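# The tidy hallway and other promises

The decluttering trade would like you to believe that your hallway is making you ill. It says so gently, in lower case, on cream paper. But it does say so, and then it offers you a bench with a lid for £200.

I have been reading its catalogues since February, which is longer than I would wish on anyone. Durnorix calls the space behind your front door "the landing zone". Treller prefers "the threshold". Phí, whose brochure weighs more than some of the coats it proposes to hang, talks about "the first breath of home". All of them are describing the place where the post falls and the umbrella drips.

The claim underneath is always the same: order in the hall leads to order in the head. I asked three of the firms what this rested on. One sent a link to its own blog. Another sent a survey of 2,231 customers, all of whom had already bought something, and most of whom said they felt calmer. I feel calmer after buying things too, for an evening or so. The third did not reply, and I have come to think best of that one.

Ada Marino fitted out hallways for 16 years before she gave it up to teach joinery. She is less rude about the business than I am, though not by much. "People rang me when they were having a bad time," she told me. "A baby, a parent moving in, a job gone. They wanted a cupboard. I built them a good cupboard. They still had the baby."

She does believe in hooks. Low ones for children, and more of them than you think you need, screwed into something that will hold. She believes in a shelf by the door for keys, provided it is too narrow for anything else. Beyond that she gets vague and changes the subject to dovetails.
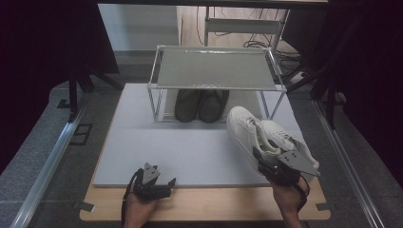
What the catalogues never show is a family. Count the coats in any of them and you will find one, usually oatmeal. There are no school bags or dog leads, and no parcel waiting to go back to the shop with the wrong label on it. The bicycle, if there is one, has never been outdoors. A hall like that doesn't need storage. It could manage with a nail.

I put this to a Plinus sales adviser, who had the patience of someone paid by the hour. She said the pictures were "aspirational" and that the range was modular, so I could add units as my needs grew. I asked how many units a household of five might want. She thought nine. I have measured my hall, and nine units would leave us room to enter it sideways, one at a time, having rung ahead.

There is a fair case for the other side and I should make it. Some people do live better with a place for everything. My sister is one of them. She can find a torch in the dark, and she has never missed a train on account of a glove. But she was like that at six, when her storage was a biscuit tin. I doubt that a better tin would have done much for me.

The trade's cleverest move has been to turn mess into a matter of character. A full coat rack used to mean that people were at home. Now it suggests you have failed to "edit". The word turns up in every brochure, as if a household were a manuscript that had run on too long – and as if the person holding the red pen had nothing to sell.

Ada came to look at our hall before I finished writing this. She stood on the mat for a while and knocked on the wall in two places, listening. Then she asked if we had a drill. We put up a row of hooks at knee height and another by the meter cupboard, and had tea. The youngest hung his coat on the banister on his way past, as he always has.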